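NOTA DE PRENSA
Para difusión inmediata
Jueves, 9 de mayo de 2024

Bistari abre su archivo de botones sueltos al público, con 3.611 piezas y ninguna pareja garantizada

Bistari, la mercería de barrio que lleva décadas vendiendo cremalleras a quien venía por hilo, inaugura el próximo mes un servicio que su clientela pedía con insistencia y su contable con menos entusiasmo: el préstamo y canje de botones sueltos. El fondo inicial reúne 3.611 botones clasificados por diámetro, número de agujeros y grado de fealdad, criterio este último que el equipo ha preferido llamar «carácter» en las etiquetas.

El procedimiento cabe en un dedal. Quien haya perdido un botón trae la prenda, o al menos uno de los supervivientes, y recorre los cajones. Si encuentra un gemelo, se lo lleva a cambio de otro botón cualquiera. Si no lo encuentra, puede dejar una muestra en el mostrador y la tienda le avisará cuando aparezca algo parecido. Parecido según la tienda, que tiene manga ancha.

La colección procede en buena parte del cierre de Drilen, taller de confección que entregó su almacén en enero sin inventario, sin factura y, a juzgar por el olor, sin haber ventilado desde la compra de la primera plancha. De aquel lote salieron 986 botones de abrigo, varios metros de pasamanería color mostaza y un acerico que pincha por los dos lados.

«Un botón que falta convierte una chaqueta buena en una chaqueta de andar por casa, y de esas ya tenemos todos demasiadas», declara Faustino Ochoa, responsable de Bistari. «Hemos calculado lo que ganaremos con el canje y la cifra es muy redonda. Es cero».

La clasificación ha corrido a cargo de Khải Thân, sastre y dueño del taller Âu, situado dos portales más abajo. Thân ha dividido el fondo en 54 familias, entre ellas «trenca», «bata de abuela», «uniforme de colegio que ya cerró» y una denominada «Pluditz» en honor a una marca de gabardinas cuyos botones, según él, se caían antes de salir de la tienda. «Son los más buscados», explica. «Por algo será».

El servicio funcionará martes y viernes por la tarde. Cada persona podrá canjear un máximo de 8 botones por visita, límite fijado tras una prueba con familiares que acabó con un cuñado llevándose la familia «marinero» casi al completo. No se admitirán corchetes, automáticos ni botones de mando a distancia, aunque se agradece la imaginación.

El día de la apertura habrá además un taller gratuito para aprender a coser un botón de forma que dure más que el café de después. Se enseñará el cuello de hilo, el remate por el revés y el arte de no comentar en voz alta cómo lo cosió el anterior.

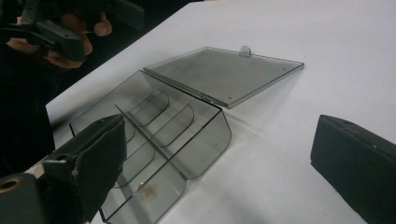 ¿Cuánto cuesta llevarse un botón si no se tiene otro para canjear?

Cuesta cincuenta céntimos, sea cual sea el tamaño, y se abonan en el mostrador. Quien traiga más adelante un botón propio recuperará el importe, siempre que conserve el resguardo.

Las donaciones se aceptan en horario de tienda, preferiblemente sin el trozo de camisa. Los botones forrados se reciben con reservas y los de nácar, con los brazos abiertos.

Contacto para medios: Faustino Ochoa, Bistari. Atiende por teléfono en horario comercial, salvo cuando está enhebrando.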